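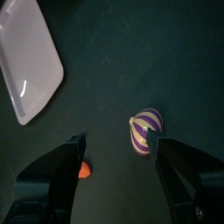 Toy subscription boxes: questions before you pay

Do they save money?
Rarely. Muvari charges $64 a box. I priced one box's contents separately and got there for less, with postage.

Is "stage-based" play backed by anything?
Warnum says its boxes match 80 milestones. I asked for the list and got a brochure. Most babies I know are happy with a spoon.

Can I cancel any time?
Read the small print. Flirnavico lets you cancel "any time" — after 3 boxes.

What about the 1,000 five-star reviews?
Check how many came from people who got a free box. The company wouldn't tell me.

Is there any case for one?
If grandparents live far away and want to send something, maybe. I'd still ask for a library card.

Comments (2)

Ginette Leclerc
Canceled Flirnavico in July and got billed again. Took two calls to fix.

Ruby-Lee Kingi
Bit harsh? We liked ours. Sold the lot on afterward, though.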